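Questions I get asked a lot

Do you take on mending as well as teaching it?
Only a little. I run the Potoreo mending mornings with my friend Tincuța Toma, and between us we can manage a few small repairs a week – patches, hems, moth holes, that sort of thing. Curtains and wedding dresses, sorry, no!

How much is a morning and how many people come?
It's £16 each, tea included, and you pay when you book. We keep the groups small so everyone gets a proper seat by the window (and a go with the good scissors).

Do I need to bring my own things?
Bring whatever needs fixing, washed please. I've got needles, thread, darning mushrooms and a big bag of scraps you can dip into. 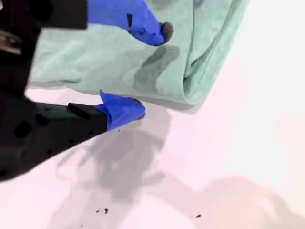 Mint-green cloth on the table.

What fabric is best to start on?
Plain cotton, every time. It stays put while you sew, it doesn't mind being unpicked, and an old pillowcase gives you loads to practise on. Leave stretchy stuff until your second or third visit.

My stitches always pucker. What am I doing wrong?
You're probably pulling too tight – I did it for years. Use a shorter thread and smooth the cloth flat with your thumb every few stitches.

Can you darn a jumper so it won't show?
Sometimes, if the wool is a good match. I like a darn that shows, myself, and my favourite cardigan has bright orange elbows.

Can I bring my children?
From age ten or so they're very welcome, as long as you stay too.

When do the mornings start again?
We stop for the summer and come back in October. Email me and I'll put you on the list.

Page last updated 6 May 2019 by Elmarie Rampersad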